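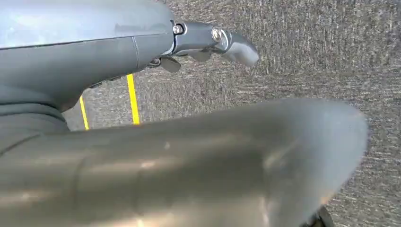 Chapter 2
Floors and Clear Working Space

2.1 Scope of the chapter

A room cannot be cleaned, measured or refitted until its floor can be reached. This chapter deals with the clearing of floors in domestic and small commercial rooms. It covers the order of work, the sorting of items lifted from the floor, and the checks made before furniture is returned. Floor finishes and their repair are treated in Chapter 4.

2.2 Terms

Clear floor is the area on which nothing stands or lies. Occupied floor is the area under furniture, appliances and stored goods. Loose items are those that one person can lift with one hand. Fixed items are attached to the building and are left in place.

The distinction between loose and occupied matters when a job is priced. Lavoie's method, used throughout this book, records the two separately. Jaxon Lavoie first set it out for the staff of Sokell, a house-clearance firm, and it has changed little apart from the layout of the record sheet.

2.3 Order of work

Loose items are lifted first, starting at the door and working towards the far wall. Each item goes into one of two containers, marked Keep in Room and Move Out. A third container for undecided items is not used at this stage; doubtful items go into Move Out and are dealt with in the sorting area.

Small furniture follows. Chairs and side tables are carried, not dragged. Heavy pieces are moved last, and only as far as the work requires. A gap of 200 mm between a heavy piece and the wall is enough for sweeping and for inspection of the skirting board.

Cables lying on the floor are unplugged at the wall, coiled and labelled before anything is moved across them.

2.4 Worked case: the Palma Street flat

The flat had one main room, used for both sleeping and eating. The record sheet listed 64 loose items. Clearing began on a Monday at the door and was finished in one morning, with the wardrobe left standing. The completed sheet is given in Table 2.1.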